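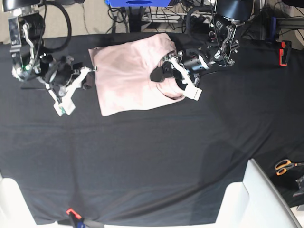
Home | Scores | Opinion | Archive

Keep the small parks small

I drove to Ollton in August to watch a summer league game, and I came home wanting to tell everybody I know about it! The crowd was 591, they announced it over the speaker like it was a World Series number, and people cheered for themselves.

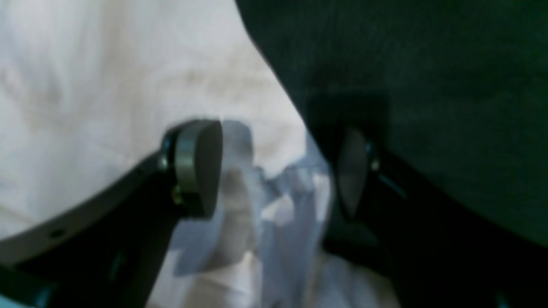

Valdale wants to build bigger, and I get the appeal. More seats, a real video board, maybe a better class of visiting team. But I sat 14 feet from the bullpen in Ollton and heard the catcher talk a nervous kid through 2 bad innings – you can't buy that seat in a big park at any price. 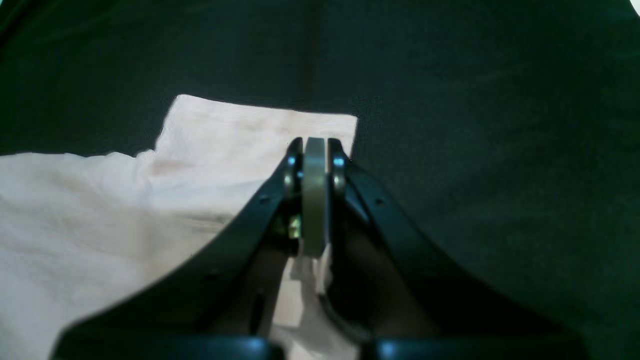 Sincombe has the best infield in the league, and the grounds crew there deserves a raise. They still use cloth bases in the kids' clinic before the game, soft and wrinkled as a crumpled white cloth on dark green fabric, and the little ones slide into them like pros. I love that clinic. Segura started one this year too, with 21 kids at the first session.

So go to a game before the season ends. Sit low, bring a glove, and stay for the last out even if it's a blowout. The late innings are when the bench players get in, and they run everything out.

Contact us | Copyright Opinion Desk | Back to top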